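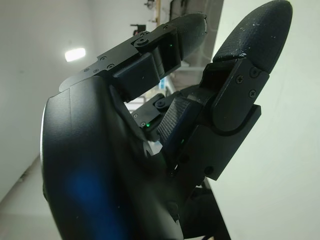 Portable appliance check, Berrada break room, item 6. Inspector: Meinrad Hubmann. Screws in the black side plates are in place; the fingertips show small white scuffs — cosmetic, no action.

Toaster, two-slice
Slots clear of crumbs before use: see comment
Lever moves freely: OK
Cord, full length: OK

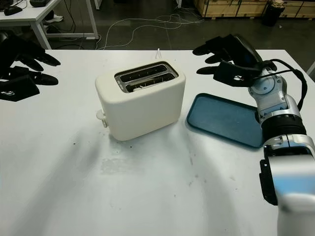 Toaster and blue tray on white table.

Comment: guard wires visible in both slots. Keep the tray empty during checks. Recheck in May — Y. Tshabalala.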